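Chapter 6

Household Textiles in Use: Wrinkling, Recovery and Care
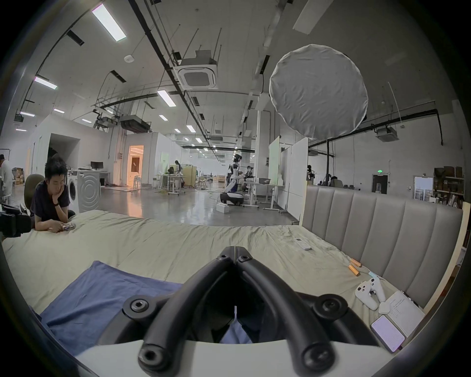

6.1 Scope of the chapter

The earlier chapters treated fabric as it leaves the loom or the knitting machine. Fibers were classified by origin, yarns by twist and count, and cloth by structure. Chapter 5 ended with the finishing processes applied at the mill. The present chapter follows the finished article into the home, where it is folded, sat on, slept under, washed and dried, usually without any record being kept of how often or at what temperature.

Bedding receives the most attention. A duvet cover has a large area, is seldom pressed, and spends much of its life under uneven loads. It also collects whatever is put down on it during the day. For these reasons it shows creasing more plainly than a shirt or a curtain made from the same cloth.

6.2 Terms

A wrinkle is an unwanted bend in a fabric that remains after the load that caused it has been removed. A crease, in this book, is a bend put in on purpose, as in trousers or a folded napkin. The two words are often exchanged in trade writing, and the term "crease recovery" is widely used for what is strictly recovery from wrinkling. Both forms appear in the reading list.

Recovery is the return of a bent fabric toward its flat state. It is expressed as an angle. A strip is folded, loaded for a fixed time, released, and allowed to open. A strip that opens fully has a recovery angle of 180 degrees; one that stays folded has an angle of zero. Warp and weft strips are tested separately and the two results may be added, so the reader should check which figure a report is giving before comparing it with another.

Hand is the judgment of a fabric by touch. It is discussed in Chapter 9 and is mentioned here only where a finish alters it.

6.3 Why cloth wrinkles

When a fabric is bent, the fibers on the outside of the bend are stretched and those on the inside are compressed. If the strain is small and brief, the fibers return to their former length. If it is larger, or is held for several hours, the chains of molecules inside the fiber shift past one another and form new bonds in the bent position.

Cotton and linen are prone to this. Both are cellulose, and the bonds that hold their chains in place are loosened by water. Damp cotton bends easily and sets in the bent shape as it dries. A sleeper gives off moisture through the night, and the bedding beneath and above is both damp and loaded. Polyester takes up very little water and recovers better at room temperature, but it can be set by heat, as in a dryer that is stopped while full and left to cool.

Structure matters as well as fiber. A tight plain weave leaves the yarns little room to move, and the strain is taken by the fibers. In a satin or a loose twill the yarns can slide, and part of the bend is taken up by that movement -- the same cotton will give a higher angle in satin than in plain weave.

6.4 The Peltport trial

Much of the data in this chapter comes from a wear trial run at Peltport by Marjan Ahmadpour and Mehrangiz Rostami. Duvet covers were issued to 50 households and returned for testing after a fixed number of washes. Three cloths were compared: a plain-weave cotton supplied by Kornilen, a cotton satin from Soltani, and a cotton and polyester blend sold under the name Brurum. Recovery strips were cut from the center and the foot of each cover. Almost 900 strips were measured.

Households were asked to keep to their usual habits. Some ironed and most did not. The effect of this on the spread of the results is taken up in Section 6.7, together with the covers that came back with shrinkage too great for strips to be cut on the marked lines.

Section 6.5 sets out the test method in full. Readers without access to a loading device may use the simplified method in Appendix C, but the two sets of angles should not be placed in the same table.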